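A morning among the bowls at Prunamura

I'd been promising Gisela Toledo for ages that I'd come along to one of the Prunamura open mornings, and in June I finally got myself out of bed early enough to do it. The bus from the Garrido roundabout takes 37 minutes if the lights are kind to you (they weren't), so I turned up a bit flustered and in serious need of a coffee.

Evelien Michiels was showing people round. She's lovely, talks at a hundred miles an hour and knows where absolutely everything lives. I'd gone mainly for the workroom, being a terrible nosey parker about other people's storage, and it didn't let me down. Steel table, steel shelving, blue plastic crates all over the place! There was even a motorcycle helmet tucked into a long crate under the table, and I'm still thinking about the tray with the cartoon frog face up on the shelf.

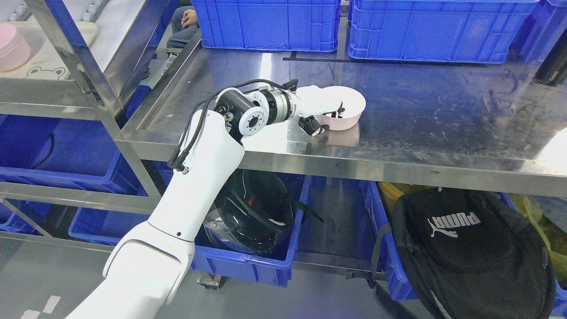
I asked Evelien about the crates and got a good ten minutes out of her. They came from Dukinov, bought second-hand when a warehouse over in Udach was clearing out, and she paid 174 for the lot with delivery thrown in. I've paid more than that for a bookcase that wobbles. She likes the ribbed ones best as they don't slide about in the van.

The pink bowl was getting plenty of attention too. I'm fond of a plain plastic bowl, you can mix in it, soak things in it, wash it up and forget about it, and that pale pink is a colour I'd happily have at home.
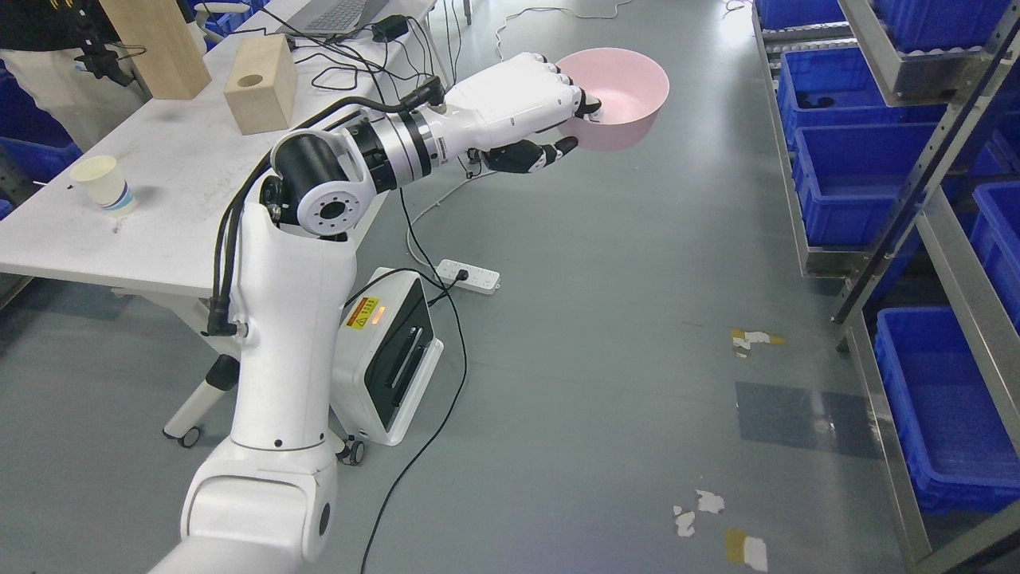 Coffee was at eleven, with an almond cake Gisela had baked (two slices, no regrets). She says they had some 900 visitors last year, mostly in the warmer months, and she'd like a few more in winter when it gets quiet.

I went back for a second look at the steel table before I left. It's properly scratched and smudged, and I liked it all the more for that. Mine at home gets a wipe every five minutes and still looks cross with me. 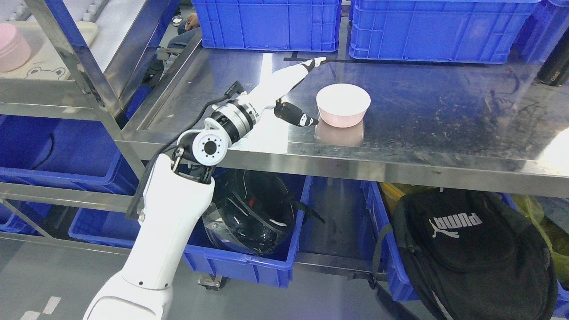 If you fancy going, wear flat shoes and bring change for the bus, the card reader was on the blink both ways. I'm going again in the autumn with my sister, who wants the cake recipe.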